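2022-04-08

Notebook, discharge data work

Picking up from yesterday. The Altau extract came through overnight and I have been through it once, quickly. Notes below are for me and for Pascal Meinecke, who takes over the linkage while I write up.
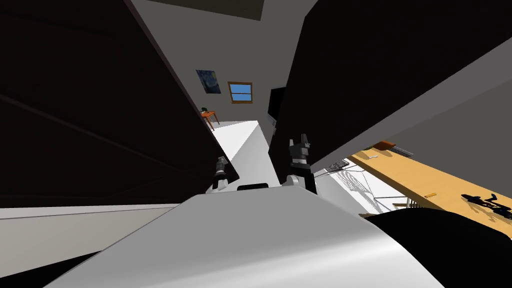
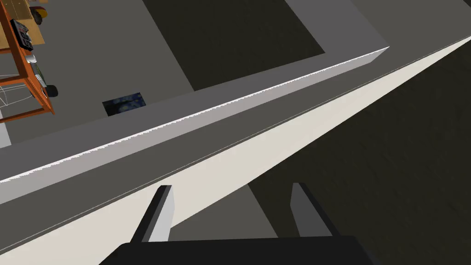

The extract has 930 discharges from the medical wards, all adults, all from January. Transfers to other hospitals are in there with a separate code (T), and they need to come out before anything else is done. A transfer followed by an admission elsewhere looks exactly like a readmission if you only go by dates, and last time that made the rate look far worse than it was.

Columns: patient key, admission date and time, discharge date and time, ward, main diagnosis, secondary diagnoses as one long string, discharge destination, length of stay, postcode area. No GP practice code, although we asked for it. I have written to Altau again.

Things I checked this morning

Discharge before admission: two rows. Both look like day and month swapped. Have flagged them and not corrected them, as I'd like Altau to do it at source.

Missing discharge destination: 277 rows. This is the big one. Most come from the same ward and nearly all are discharges after six in the evening. My guess is that the evening clerk's screen lets you close the record with the field empty. If so the gaps aren't random, and filling them with the most common value (home, no support) would be a mistake. People who go home late with no support in place may be exactly the ones who come back.

For now I have made "not recorded" a category of its own and left it there. Pascal prefers multiple imputation. We talked about it for a while and didn't settle it. Agreed to run both and see how far apart the answers are.

Length of stay: the column supplied doesn't match what I get from the dates. Theirs counts midnights, mine counted hours and divided. Have switched to midnights so that our tables agree with the ward reports. Same-day discharges therefore have length zero, and the log transform falls over on those. Used log of stay plus one. Ugly but it works.

Secondary diagnoses: the string is split by semicolons in most rows and by commas in the older ward. I wrote a small parser which handles both. It fails where a free-text comment has been put in the same field ("see letter", "as before"). Those go to a side file and I'll read them by hand.

Linkage

Social data comes from Flenside, at postcode area level only. They send housing tenure, share of people over 75 living alone, car access and distance to the nearest pharmacy. No individual records, and we shouldn't talk about it in the write-up as though we had them. Last draft said "patients without a car", which was wrong. It should say "patients living in areas with low car access". Must fix that in the table headings as well.

Ran the join using Vokasura. It went through without errors on the second go. The first go dropped a lot of rows because the Altau postcodes have a trailing space. Trim before joining — I have now put that in the script so it can't be forgotten.

After the join, five rows had no match at all. Looked at them: three are hostel addresses coded to a placeholder area, one is a visitor from abroad and one is simply mistyped. Leaving the hostel ones in with the area fields blank. Dropping them would take out people with some of the highest risk, and there are few enough of them already.

First model

Plain logistic regression, outcome is any unplanned return within 30 days. Predictors: age band, length of stay, number of previous admissions in a year, count of secondary diagnoses, discharge destination, and two area measures (living alone, car access). Fitted on the first three weeks of the month and tested on the rest. I know that is a thin test. More months are promised.

What I see so far:

Previous admissions does most of the work, as everyone expected. Take it out and the model is not much use.

Number of secondary diagnoses helps a little, but it is tangled up with who did the coding. Some coders list everything and some list the minimum. Would like a coder ID if we are allowed one.

"Not recorded" destination comes out with a raised risk. Don't read much into it yet. It could be the late discharges, it could be that ward's case mix. Need to put time of discharge in as its own term and look again.

Area measures: small effects, wide intervals. Living alone points the way you'd think. Car access hardly moves. With areas this large I wouldn't expect a lot.

Calibration is all right in the middle and poor at the top end, where the model is too sure of itself. The top group is small, so I am not going to tune anything on the strength of it.

Planned returns

Spent longer on this than I meant to. Some patients come back for a booked procedure and the admission type says "elective", fine. Others come back to the ambulatory unit for an infusion and are entered as emergency, because the unit's form has no other choice. Went through the ones I could find and marked them as planned. Rule used: same unit, same weekday spacing, stay of zero midnights. Pascal should check the rule before we rely on it. I'm least sure about the dialysis patients.

Deaths after discharge are not in the extract. Someone who dies at home in the first week counts as "not readmitted", which flatters the figures. Asked Altau whether the date of death can be added. They think yes, but it needs another sign-off.

Display for the wards

Short call with the Yap people about how the list should look on the ward screen. They want a score out of a hundred. I'd sooner have three bands and the main reasons next to each name — the sisters told us in January that a bare number didn't help them decide who to ring. Left it that Yap will mock up both. They also asked whether the list could refresh every hour. The source only updates overnight, so no.

To do

Take out T codes and rerun the counts.
Add hour of discharge as a term.
Read the side file of comments.
Pascal: imputation run, same split as mine, seed is in the script header.
Chase Altau for practice code, date of death and the two swapped dates.
Ask Flenside which year their pharmacy distances are from. The sheet doesn't say.
Correct the car access headings.

Scripts are in the shared folder under linkage, yesterday's version kept alongside with "old" on the end. Side file is in there too.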